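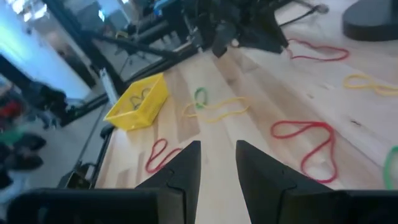
GRISTASEO, 31st May

Cord loops on the worktable

Red, yellow and green loops on a pale wooden top made of long strips. The biggest red one has fallen into a shape close to a heart, or a figure eight. One of the green ones is small and coiled, and lies over the end of a yellow loop.

This page belongs to our gallery on cord and small tableware, which now holds 124 entries.

Sorting is by color first. Red goes in one bin, yellow in the next, green in the last. Length comes second, and we only bother with it when an order calls for matched sets. A soft loop does not hold its outline, so the same piece can look long and narrow one time and short and wavy the next. Pull it straight before you measure.

Loops that have crossed should be lifted apart one at a time. Pulling on both at once makes a knot, and a tight knot leaves a kink in the cord.

The spring order from Grando was for 3,000 loops in mixed colors. The Kan order was smaller and went out in April, packed in 63 bags. Flamard has asked for green only, and that order is still open.

Related galleries: Bins and Trays; Tabletops, Light Wood; Cord by the Yard

Page 2 of the cord section. Prints can be ordered from the front desk in Gristaseo.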